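Reading Room > Short Fiction > April

Posted in April by Yasmine Fahmy

The Peg

The offer from Van Hecke came in the morning mail, and Nora read it standing up. They would take 400 of the puzzle sets if the sample passed. She put the letter under the sugar bowl and went to find her father.

He was at the table by the window with the white board in front of him. He had been making the game since before she was born. It had one board, one rod, one stick and one small brown piece he called the peg, and he had never written down the rules.

"They want instructions," she said.

"Tell them to play it."

"They want it on paper, Dad. One page."

He turned the peg over in his fingers. The first one had come off his mother's sewing table in Grotasine, and he had copied it ever since. He set it down near the left side of the board.

"The rod goes low," he said. "Always at a slant."

She wrote that down.

"Then the stick. The stick points at you."

"At me, or at whoever is playing?"

He thought about it. Outside, a truck from Walamix backed up to the building across the street and stopped.

"Whoever is losing," he said.

She wrote that down too, then crossed it out, then wrote it again. By noon they had 141 words and were arguing about the last move. He said the peg had to be touched from the left. She said she had been touching it from the right since she was six — and winning.

"You weren't winning," he said. "I was tired."

She looked at him. He moved the rod back to where it had been, low and slanted, and pushed his chair in closer.

"Go ahead," he said. "Your side first."

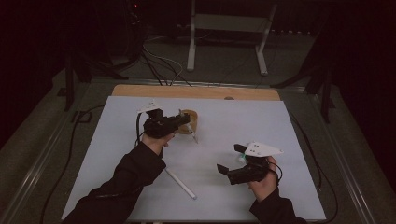
The board, the rod and the peg, with the stick pointing down.

Filed under: Stories, Family, Games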